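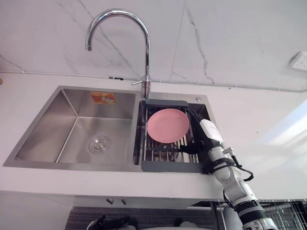

3.2 Metering and end-use assignment

Indoor water use was recorded at 40 households in Rurnbridge, starting in September 2023. Each home was fitted with a Trama pulse meter on the cold supply, downstream of the main shutoff. Meters logged volume at fixed intervals and stored the readings locally until collection. Homes with private wells were excluded, as were homes with a recirculating hot water loop.

Flow events were separated with a threshold method. An event opened when flow rose above the noise floor of the meter and closed after three empty intervals. Overlapping events were split by subtracting the steady flow that preceded the step. After cleaning, 1,777 events remained that could be tied to a single fixture. Kitchen draws were treated as one class regardless of basin layout; a double-basin sink with a single-lever gooseneck faucet appears in Figure 3.

We use cookies to improve your experience on this site. By continuing to browse you accept our cookie policy. Accept | Manage settings
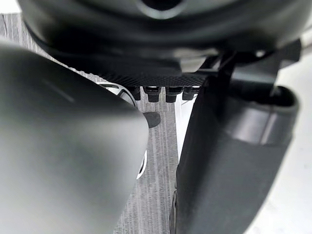
Toilet refills were the easiest class to assign, as their volume varies little within a home. Short draws at kitchen and bathroom faucets overlapped in both volume and peak flow — duration added little to the separation. For these, the household diary was used as the deciding source. Where the diary was blank, the event was labeled "faucet, unassigned" and kept in the household total.

Pressure at the street was taken from the Sial and Tukness zone gauges. The two zones differ in elevation, and flow rates were therefore normalized to zone pressure before any comparison between homes. Leakage was estimated from the lowest overnight flow and removed before event detection.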